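Etthorpe workshop, notebook, 9 June 2024

Kettle descaling, second attempt. The March entry says "used citric acid, fine", which is all I wrote, so I've had to start again from nothing. Thank you, past me.

Water here is hard enough to chew. Traian Pîrvu ran a test strip under the kitchen tap and it went straight to the last colour on the card, then he put the strip back in the packet, so we now have one fewer than we think.

Method: 34 g citric acid to one litre, brought to the boil, switched off, left. Crust on the element started fizzing at once. Timed it at 9 minutes before the fizz died down.

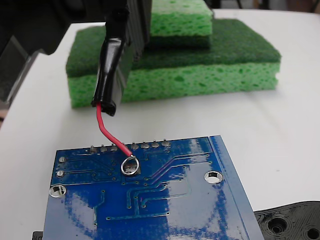

Poured off, rinsed twice. Water came out the colour of weak tea with bits in. Most of the base is bare metal now but there's a ridge round the spout that hasn't shifted. Second dose, same strength, started at 62 degrees because I got impatient and didn't wait for the boil. Slower. Went and did the filing.

Traian's view is that we should buy the Suver sachets and stop playing chemist. The Suver sachets smell of swimming baths. Çetinkaya's on the corner sells citric acid in 100 g bags next to the dried mint, and I've got three bags left, so the argument is closed until they run out.
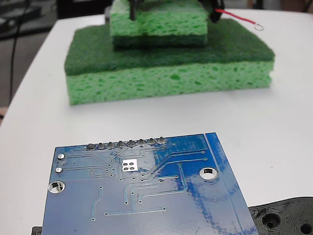
Back to the ridge. Second dose took the top off it and left a grey line that I can feel with a fingernail. Tried a wooden skewer – the skewer lost. Leaving it overnight with a cold solution and a note on the lid saying DO NOT DRINK, in capitals, after what happened with the Brukar flask.

To do: write the dose on the inside of the cupboard door. Find out who has the mesh filter for the spout. Rinse before anyone makes tea, Traian included.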